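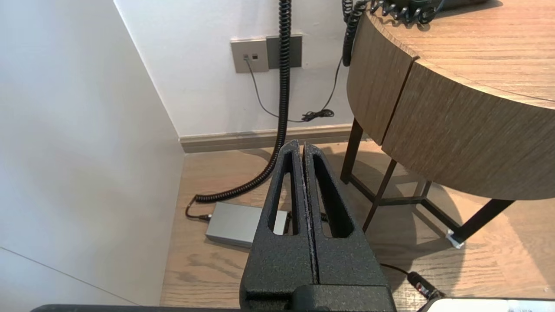 News from the games table: the Skestesari campaign sets sail

Hello again, everyone, and a very warm welcome to those of you who joined us over the holidays. It's been a busy stretch at the club, what with the shelves being rearranged and the good kettle finally giving up, but I want to use most of my space this month for the thing I've been asked about more than anything else, and that's our new cooperative card campaign, Skestesari.

For those who haven't come across it, Skestesari is a story-driven card game for one to four players, set on a cold northern coast where the fishing towns have stopped answering letters. You each take on the role of a pilot, a chandler, a ship's surgeon or one of the other unlucky souls hired to find out why, and you carry the same deck from one scenario to the next. Whatever you lose in the first chapter stays lost. I know that sounds a bit grim, and I suppose it is, but there's a lovely dry humour running through the cards and we laughed a great deal more than we shuddered during our trial night.

The campaign runs to nine scenarios, and we'll be playing one a fortnight beginning in February. If you do the sums you'll see that carries us comfortably into winter, which feels right for a game with so much fog in it. You don't have to commit to the whole thing. The rules allow a player to step out between chapters and another to take the seat, and we've set aside a couple of spare decks for exactly that. All we ask is that you write down what your character was carrying before you go home, as the person after you will want to know where the lantern got to.

A word about the setting, for those of you who like to read ahead. The story opens in 1525 on the island of Trara, with a survey ship overdue and a harbour master who is far too pleased to see you. The later chapters jump forward to 1605, and some of the choices you make in the first half turn up again in the second as family legends, half of them wrong. I thought this was a wonderful idea. At our trial table we burned down a boathouse in the second scenario, mostly through carelessness with a torch card, and eighty years later the whole town was holding a festival about it. I won't say more than that!

Now, on to the practical side. There are roughly 800 cards in the complete campaign, and as you can imagine, sorting them is a bit of a job. Please, please put the encounter sets back behind their own dividers at the end of the evening. The little symbols in the corner look very much alike under our lights (the anchor and the fish hook in particular have caught me out more than once), so if you aren't certain where a card belongs, leave it in the tray marked Unsorted and I'll find its home during the week. I'd much sooner do that than discover a sea serpent in the middle of the market scenario, as happened to one poor table at the trial.

We've had some questions about sleeves. The player decks are sleeved already, in matte, and the encounter cards are not. If you're planning to bring your own copy from home, sleeve the player cards at least, as they get shuffled constantly, and bring a few extras in case of splits. The Hirko sleeves we stock at the front counter fit nicely and members get their usual discount.

New players often ask which character is easiest to start with. My own favourite is the chandler, who can swap items with anybody in the same location and never seems to run short of rope. She's forgiving, she's useful at every table size, and she teaches you the supply rules without any fuss. The surgeon is stronger once you know what's coming, but he depends on holding cards back for the right moment, and that's a hard habit to learn on your first night. The pilot is marvellous at sea and a bit of a passenger on land — choose him if you don't mind an hour of supporting the others.

There's also the matter of difficulty. We'll be playing on the second of the four settings, which the rulebook calls Fair Wind and which is nothing of the sort. If your table would like to go gentler, go ahead and take the bad tokens out of the bag, and don't let anybody make you feel silly about it. The story is just as good, and you'll see more of it.

Once Skestesari has found its feet we're hoping to bring back Lâm, the tile-laying game so many of you enjoyed last winter. Our copy came home from its travels missing two river tiles and the scoring pad, and replacements have been ordered. If you borrowed it at any time since September, would you mind having a look down the back of the couch? Tiles can go in the returns box by the door at any hour.

To put your name down for the first scenario, use the sheet on the noticeboard or reply to this newsletter and let me know whether you'd like an early or a late table. Early tables sit down at 6 pm and late ones at 7.30, and both should be packed up by 10.30 so we can get the chairs in. Tea and coffee as always, and a plate of something to share is very welcome, though please keep anything with icing sugar well away from the cards.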